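Category: Young Growers / How Plants Work

Why do gardeners graft fruit trees?

If you plant a pip from your favourite apple, the tree that grows will have different fruit. To get the same apple again, gardeners join 2 plants together. This is called grafting.

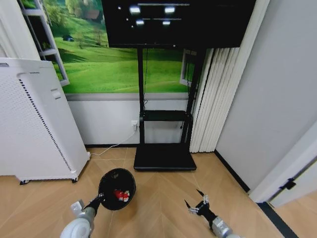 The bottom plant is the rootstock. It has the roots, and it decides how tall the tree will be. The top piece is a short twig called a scion. It is cut in winter from the tree whose fruit is wanted.

Both pieces are cut at a slant, fitted together and bound with tape. Under the bark is a thin green layer, and these layers must touch so that they can grow into one.

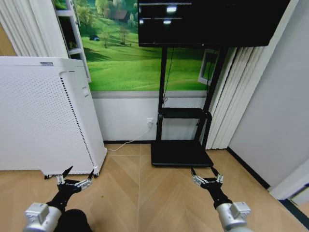

Two open grippers above a light wooden floor.

At the Strachan orchard in Brakumberg, twigs about 15 centimetres long are used. The orchard has 110 grafted trees. 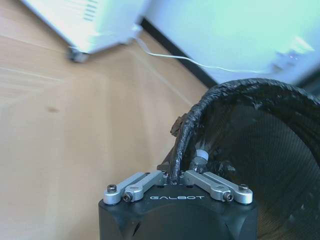
Paden wrote to ask whether one tree can carry several kinds of apple. It can. Each kind needs its own scion, joined to its own branch.

Grafting uses sharp knives and must be done by an adult.

9 December 2018

Print this page
E-mail this page

Related pages
What is a rootstock?
Fruit trees in November
Visiting the Prastport garden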